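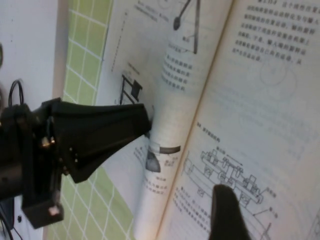

Workshop notebook, Patgate Reading Festival
Mon 16 September
Entry by Pendo Mabula

Present for the morning session: program office, the two print room staff, and the Barasa Hall events desk by telephone until the line dropped.

1. Program booklet, second proof

The second proof was checked against the master schedule. Author biographies are now limited to 300 characters, counted with spaces. Four biographies remain over the limit and have been returned to the authors' publishers for cutting. The office will not cut them itself, following the complaint received in April.

The poetry evening is still listed under its old title on the inside back page. Correction marked in red on the office copy. The translators' panel is shown correctly in the schedule but is missing from the index, which was built from the earlier list. The index is to be rebuilt in full. Patching it by hand was tried last year and took longer.

Print order stands at 900 copies. The print room asked whether the overrun from last year should be assumed again. Answer given: no.

2. Paper and binding

Test copies were folded on the Jutau stock and on the standard stock. The Jutau sheet takes the fold cleanly but shows the type from the reverse side, particularly on the map page. The standard sheet is heavier and the booklet does not stay closed. A third test is to be made with the Jutau sheet and a lighter ink setting – the map redrawn in outline first, or the comparison will tell us little.

Staples: the first batch sat too close to the fold. Adjusted, and the next ten copies were acceptable.

3. Questions from readers

The scheme by which readers may send written questions to visiting authors was reviewed. Cards will be collected at the Barasa Hall desk and at the Bendix Room until 11 in the morning on the day of each talk. The moderator receives them one hour before the start. Cards arriving later will be held for the author and handed over after the signing.

It was agreed that the card should ask for a first name and town only. The present draft also asks for an e-mail address. Remove.

Open point: questions written in languages other than English. The events desk prefers to pass them on as received. The moderators would like a translation attached. Not settled, and I have noted both views in the letter to the director.

4. Signing tables

The Bendix Room plan allows for three tables, with the queue along the window side. The bookseller has requested a fourth. The room plan has been sent back for a measured drawing before any reply is made.

Carried forward
Index rebuild – program office.
Outline map – print room, then third fold test.
Revised question card – P.M., draft by Thursday.
Call the Barasa Hall desk again about microphones, not reached before the line dropped.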